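7. FALHAS DE PREENSÃO EM TECIDO FINO: o que fazer

Manual do operador, par de garras manuais Hilell, bancada Finunville
Revisão de 14 de janeiro de 2025. Substitui a folha solta que estava colada na porta do armário.

Secção escrita à pressa depois da avaria em Stummont. Ler antes de usar as garras com sacos, véus, forros, tudo o que seja mole e deixe passar luz. Para caixas e peças rígidas continua a valer a secção 6.

7.1 O que aconteceu

Garra direita fechada sobre uma alça. O operador puxou, a alça entrou entre a almofada e o suporte do dedo e ficou presa. Gatilho solto, dedos não abriram. Em vez de parar, puxou-se mais. Resultado: almofada descolada num canto, um parafuso moído, peça rasgada. Ninguém magoado, mas a outra mão estava a menos de um palmo dos dedos.

A gravação não deu erro nenhum. O registo mostra "garra fechada" e mais nada, portanto não contar com o software para avisar.

7.2 Sintomas

- Gatilho solto e os dedos ficam onde estão, ou abre só um.
- Estalido seco ao fechar.
- A leitura de abertura não volta a zero depois de fechar em vazio.
- O tecido vem atrás da garra com os dedos já abertos.

Qualquer um destes: parar. Não fazer "só mais uma repetição".

7.3 Antes de começar

1. Garras desligadas. Passar o dedo na face das almofadas. Lisa ou brilhante = trocar. Cotão = limpar com escova seca, sem álcool (o álcool come a cola).
2. Ver os parafusos das almofadas, um a um. Chave da bolsa Guérin, aperto à mão. Se o parafuso roda sem prender, a rosca foi-se, garra para a caixa de avarias.
3. Ver os insertos de latão nos suportes dos dedos. Têm de estar à face. Se um inserto saiu para fora, nem que seja pouco, o tecido agarra-se lá.
4. Abrir e fechar 10 vezes em vazio. Curso igual nos dois dedos.
5. Ligar e fazer zero. Esperar 5 segundos com a garra parada antes de mexer.

NOTA: o zero faz-se com a garra fechada e sem nada entre as almofadas. Parece óbvio, mas metade dos zeros de abril estavam feitos com pano lá dentro.

7.4 Preensão

1. Localizar primeiro as alças, fitas e bainhas. São elas que entram nas folgas.
2. Aproximar com os dedos bem abertos, um de cada lado da dobra.
3. Apanhar uma dobra do corpo do tecido. Alça nunca, salvo se a tarefa pedir a alça.
4. Fechar devagar, até sentir resistência. Parar aí.
5. Levantar 4 cm e esperar. Se escorrega, pousar e repetir; não apertar mais no ar.
6. Só depois entra a segunda garra.

CUIDADO: com tecido translúcido é fácil apanhar duas ou três camadas a pensar que é uma. Também tapa mal o que está por baixo, e um objeto duro debaixo do pano engana a mão: sente-se resistência e não é o tecido. Levantar a ponta e ver.

CUIDADO: mão livre fora da zona entre dedos. Sempre, mesmo com a garra desligada.

Saco estampado de citrinos na bancada, dedos abertos; na primeira vê-se a alça branca a atravessar as dobras, na segunda a bainha passa à frente da almofada direita: 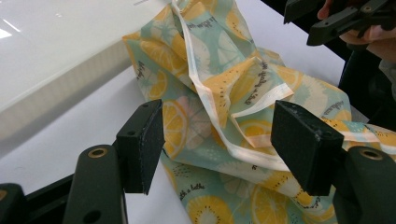
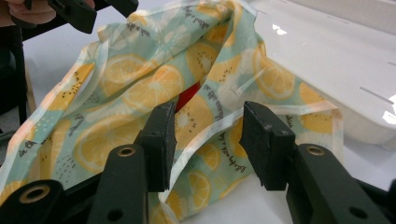
7.5 Se prender

1. Parar os dois braços. Dizer "preso" em voz alta, para quem está no computador ouvir.
2. Parar a gravação. Não apagar o episódio, marcar como FALHA.
3. Baixar a garra até o tecido ficar sem tensão em cima da mesa.
4. A segunda garra larga e é pousada. Longe, não em cima do pano.
5. Soltar o gatilho. Esperar. Se abrir, retirar a garra para trás, a direito, sem rodar.
6. Se não abrir: desligar o cabo da garra e contar 30 segundos.
7. Afastar os dedos à mão pelos suportes. Pelas almofadas não, descolam.
8. Tirar o tecido pelo lado por onde entrou. Se não sai, cortar o tecido. Um saco custa menos que um par de dedos.
9. Repetir 7.3 toda, zero incluido.

NÃO usar chave de fendas como alavanca. Foi assim que se estragou o suporte em Stummont, o parafuso já estava mal mas o suporte ainda se aproveitava.

7.6 Depois

Escrever na folha de avarias: número da garra, peça que estava a ser usada, qual dedo, se houve corte. Duas linhas chegam. Sem folha preenchida a garra não volta à bancada.

Segunda prisão na mesma garra no mesmo turno: fica de fora até ser vista pela manutenção, mesmo que pareça boa. Etiqueta vermelha no cabo, e não no punho, que no punho cai.

Almofadas de reserva: gaveta 4, saco Guérin. Vêm aos pares, trocar sempre as duas. Quem tirar o último par avisa Finunville no propio dia, a entrega tem demorado.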